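A Wednesday among the planners: my visit to the Drornby open lab

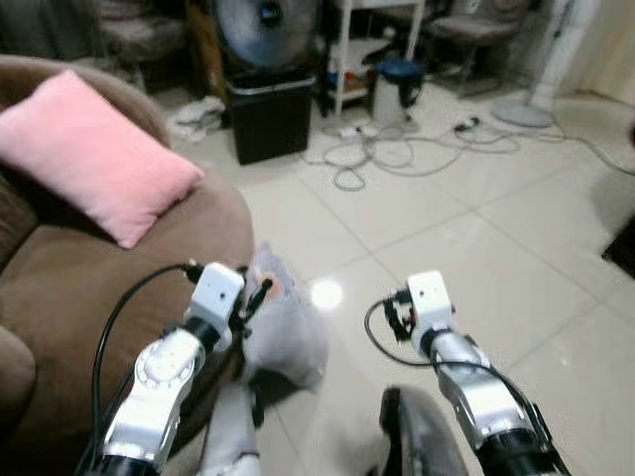
Zarnham, January

I'd been after a look round Drornby for ages, mostly because I write motion planning code for a living and almost never get to see anyone else's. So when Olga Aranda emailed to say they were opening the doors for a day, I had my train booked before I'd finished reading!

They work in a room done up like a lived-in flat, with a big brown sofa, a pink pillow, fans, bins and cables all over the tiles. The job going on was tidying, and the thing everyone wanted to talk about was the plastic bag. Bags are horrible. With a mug you can fit a model, pick a grasp and plan a path to it, but a bag hanging from a gripper swings and crumples, and your lovely collision model is out of date by the next cycle.

Olga's answer is to stop pretending she knows the shape. Her planner wraps whatever is held in a soft volume, grows it when the arm speeds up and shrinks it again as things settle. It's all done in the cost function, so the arm can still squeeze past a sofa arm if it really has to (it just pays for it). I asked how many candidate paths they sample and she said 1000 per replan, which made me a bit jealous of their hardware.

Irja Ojala looks after perception, and I could have stayed with her all afternoon. Her two bugbears are see-through plastic and shiny floors. A bright light on glossy tile looks very much like an object to a segmentation model, and thin translucent stuff can drop out of the depth data altogether. She keeps a short history of masks and only believes a new blob if it moves properly when the head camera moves. A reflection slides about in the wrong way, so it gets binned. Simple idea, and I'm pinching it.

We had a good moan about cables too, both the ones on the floor and the ones on the arms. They model the arm cables as a fat margin around the forearm, and Irja reckons that costs them reach they'd like back.

After lunch (decent soup, very weak coffee) I got to play with Lindqvist, their log viewer. You scrub along a run and see the camera view, the planned path and the gripper force side by side, and you can fork from any point and replay with different weights. I broke it twice and they were very nice about it. There are 17 open tickets on the board and I suspect a couple are now mine.

I missed the 4 o'clock train, so I spent the wait sketching Irja's mask trick on the back of my visitor form. Olga says the viewer should be out for others to try by spring, and I've put my name down.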